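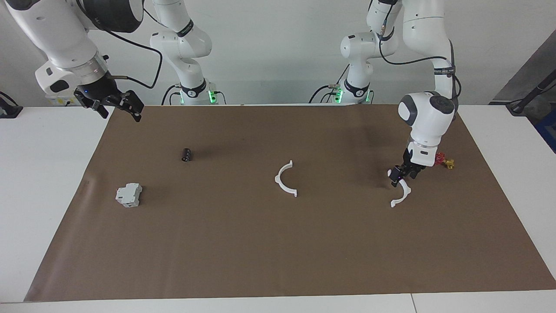 Folha de papel pardo sobre a mesa branca, com um vinco leve do lado esquerdo.

Brekke: papel pardo na mesa

LEIA-ME

Oi! Juntei nesta pasta as minhas imagens de papel pardo aberto em cima de mesa. São 1265 arquivos, separados em 9 subpastas, e o assunto é sempre o mesmo: a folha grande, o jeito que ela assenta, os vincos, as sombras que caem nela. Parece pouca coisa, eu sei, mas papel pardo muda demais de cara conforme a luz (e eu adoro isso!).

O que tem dentro

A subpasta "aberto" é a maior e traz a folha estendida. "Vincos" guarda as marcas de dobra, das fraquinhas às que não saem nem com reza. "Embrulho" ainda está magrinha, tem 27 arquivos, e pretendo engordar em setembro. As outras ficaram com os nomes que usei em Pliltville, desculpem a bagunça.

O papel

Uso bobina da Virnness, a mais barata que achei por lá. A borda costuma sair reta quando corto com régua de metal. Com tesoura, nem tento mais. Cada bobina me rende aproximadamente 90 folhas, dependendo do tamanho da mesa, e guardo as cortadas deitadas, porque enroladas elas voltam teimosas.

Como anotei

No arquivo notas.txt tem uma linha por imagem: cor da mesa, se há vinco e em que lado, e se aparece sombra na folha. Quando fiquei em dúvida, escrevi "talvez" e segui em frente.

Falta fazer

Conferir os repetidos, passar as notas para a planilha do Ulel e renomear "embrulho2", que tem um espaço sobrando no fim do nome.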